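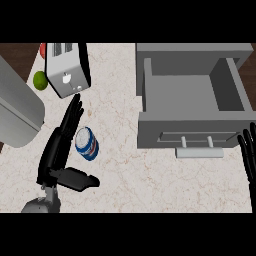
図7-1　カウンターの上のトースターとライム

第7章　ライブ会場に入場する

この章では、Brolellアプリを使って、VRでライブ中継を視聴するまでの手順を説明します。アプリのインストールとアカウントの登録が済んでいない場合は、先に第2章と第3章の操作を行ってください。

7.1　視聴の前に確認すること

中継が始まる前に、次の点を確認してください。

・Anmontヘッドセットのバッテリーが十分に残っていること
・ヘッドセットがWi-Fiに接続されていること
・Brolellアプリが最新のバージョンになっていること
・視聴する中継のチケットが「マイチケット」に表示されていること

無料の中継でも、チケットの取得は必要です。スマートフォン版のアプリで取得したチケットは、同じアカウントでサインインするとヘッドセット側にも表示されます。反映されない場合は、「マイチケット」の画面を開いたまま、右コントローラーのスティックを手前に倒して一覧を更新してください。

注意：充電しながらの視聴はできますが、ケーブルが首や腕に巻きつかないように取り回してください。充電中は本体が熱を持つことがあります。熱いと感じたときは使用を中止し、本体が冷めてから再開してください。

7.2　視聴する場所を準備する

中継は、座った状態での視聴を基本にしています。背もたれのある、動かない椅子を使ってください。キャスター付きの椅子を使う場合はキャスターを固定します。

1．椅子を置き、座った状態で両腕を前と左右に伸ばします。手が壁や家具に当たらないことを確認します。
2．ヘッドセットを装着し、後頭部のダイヤルを回して固定します。
3．視界がぼやけるときは、ヘッドセットを上下に少しずつ動かし、文字がはっきり読める位置に合わせます。
4．右コントローラーのホームボタンを長押しして、正面の位置を合わせます。
5．メニューから「境界」を選び、「座って使う」を選択します。

メモ：眼鏡をかけたまま装着する場合は、付属のスペーサーを先に取り付けてください。取り付け方は第1章にあります。

メモ：直射日光の当たる場所では、トラッキングが不安定になることがあります。また、ヘッドセットのレンズに日光が当たると表示パネルが損傷するおそれがあります。使わないときはレンズカバーを付けて保管してください。

7.3　入場する

開場時刻は中継ごとに異なります。開場時刻より前に入場しようとすると「開場前です」と表示され、待機画面に移動します。待機画面にいれば、開場と同時に自動で入場処理が始まります。

1．ヘッドセットのホーム画面で、Brolellのアイコンを選択します。
2．「マイチケット」を選択します。
3．視聴する中継を選び、「入場」を選択します。
4．視聴モードを選びます（7.4を参照）。
5．座席の候補が表示されたら、希望する席を選択します。
6．「この席に座る」を選択すると、会場の画面に切り替わります。

手順5で何も選ばずに待っていると、空いている席に自動で案内されます。席は入場後にも変更できます。

一度に入場できるのは、1つのアカウントにつきヘッドセット1台です。別のヘッドセットで入場すると、先に入場していたほうは自動で退場になります。家族で同時に視聴する場合は、それぞれのアカウントでチケットを取得してください。

エラーコード462が表示されたときは、チケットの認証に失敗しています。アプリを完全に終了してから起動し直し、手順1からやり直してください。それでも表示される場合は、「設定」→「アカウント」でサインアウトし、もう一度サインインします。ヘッドセットの日付と時刻が正しくない場合にもこのエラーが出るため、「設定」→「システム」→「日付と時刻」も確認してください。
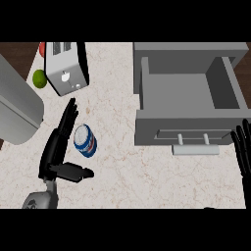

エラーコードが表示されずに画面が暗いまま変わらないときは、左コントローラーのメニューボタンを押して「映像を再読み込み」を選択します。音声だけが聞こえている場合も同じ操作です。再読み込みをしても座席はそのまま残ります。

7.4　視聴モードを選ぶ

Brolellには「会場モード」と「個室モード」があります。Tessierアリーナからの中継は両方に対応しています。ほかの会場からの中継では、個室モードだけになることがあります。対応しているモードは、チケットの詳細画面で確認できます。

会場モード
ほかの視聴者と同じ客席に座って視聴します。周囲の視聴者のアバターが表示され、マイクをオンにすると近くの席の人と会話ができます。視界は前方180度が実写映像で、後方は客席のグラフィックになります。

個室モード
自分だけの部屋で視聴します。ほかの視聴者は表示されません。フレンドを招待した場合は、招待した相手のアバターだけが表示されます。招待できる人数は、自分を除いて7人までです。

視聴の途中でモードを切り替えるには、次の操作を行います。

1．左コントローラーのメニューボタンを押します。
2．「視聴モード」を選択します。
3．切り替えたいモードを選び、「決定」を選択します。

切り替えには少し時間がかかり、その間の映像は表示されません。試合や演目の合間に切り替えることをおすすめします。会場モードに戻ったとき、元の席に別の人が座っていることがあります。その場合は近くの空席に案内されます。

7.5　カメラ席を切り替える

Castosura対応の中継では、会場内に設置された複数のカメラ席から、見る位置を選べます。カメラ席の数は中継によって異なり、最大で9か所です。対応している中継には、番組名の横にCastosuraのマークが付いています。

1．右コントローラーのBボタンを押します。足元に会場の見取り図が表示されます。
2．スティックを左右に倒して、カメラ席を選びます。
3．Aボタンを押して決定します。

灰色で表示されているカメラ席は、その時点では使用できません。入場口付近のカメラ席は、選手や出演者の登場のときだけ選択できるようになります。

「おまかせ」を選ぶと、中継の進行に合わせてカメラ席が自動で切り替わります。視点の移動で気分が悪くなりやすい方は、「おまかせ」をオフにしてください。初期設定ではオフになっています。

注意：カメラ席の切り替えを短い間に繰り返すと、映像が途切れることがあります。途切れたときはそのまま操作をせずに待ってください。

7.6　音声を設定する

実況の音声と会場の音声は、別々に音量を調整できます。

1．メニューボタンを押し、「音声」を選択します。
2．「実況」「会場」「ボイスチャット」のスライダーをそれぞれ動かします。
3．メニューの外側を選択して画面を閉じます。

「実況」を0にすると、会場の音だけで視聴できます。実況の言語は中継によって異なり、日本語の実況がない中継もあります。その場合は、チケットの詳細画面に実況の言語が記載されています。

音声と映像がずれているときは、「音声」の画面の下にある「遅延補正」を選択します。Bluetoothイヤホンでは補正しきれないことがあるため、有線のイヤホンか本体のスピーカーを使用してください。

7.7　映像の画質が安定しないとき

画質は回線の状態に合わせて自動で調整されます。粗い映像が続く場合は、次の順に確認してください。

1．ヘッドセットとWi-Fiルーターを同じ部屋に置きます。
2．5GHz帯のネットワークに接続し直します。
3．同じ回線を使っているほかの機器で、動画の再生やダウンロードを止めます。
4．メニューの「映像」で、画質を「自動」から「標準」に変更します。
5．アプリを終了し、ヘッドセットを再起動してから、もう一度入場します。

メモ：画質を「高」に固定すると、回線の速度が落ちたときに映像が停止します。映像が何度も止まる場合は「自動」に戻してください。

メモ：スマートフォンのテザリングでも視聴できますが、通信量が大きくなります。契約している通信プランの上限を確認してください。

7.8　退場する

1．左コントローラーのメニューボタンを押します。
2．「退場」を選択します。
3．確認の画面で「はい」を選択します。

中継の終了前であれば、退場したあとでも同じチケットで再入場できます。ヘッドセットを外しただけでは退場になりません。外したまま11分が経過すると自動で退場になり、席が解放されます。

中継が終わると、会場の画面は自動で閉じ、「マイチケット」に戻ります。見逃し配信のある中継では、準備ができるとチケットの表示が「再生」に変わります。見逃し配信ではカメラ席の切り替えとボイスチャットは使用できません。

7.9　安全に視聴するために

・目の疲れ、頭痛、吐き気などを感じたときは、すぐにヘッドセットを外して休んでください。
・視聴中に立ち上がったり、歩き回ったりしないでください。
・飲み物を飲むときは、ヘッドセットを外すか、メニューの「パススルー」をオンにして手元を確認してください。
・視聴の直後は、自動車や自転車の運転を控えてください。
・光の点滅を含む演出がある中継では、入場の前に警告が表示されます。過去に光の刺激で体調を崩したことのある方は、視聴を控えてください。

お子様が使用する場合は、Anmontヘッドセットに付属の「安全上のご注意」に記載された対象年齢に従ってください。保護者用の暗証番号の設定は第9章で説明します。

関連項目
第3章　アカウントを登録する
第8章　フレンドと一緒に視聴する
第9章　利用制限と暗証番号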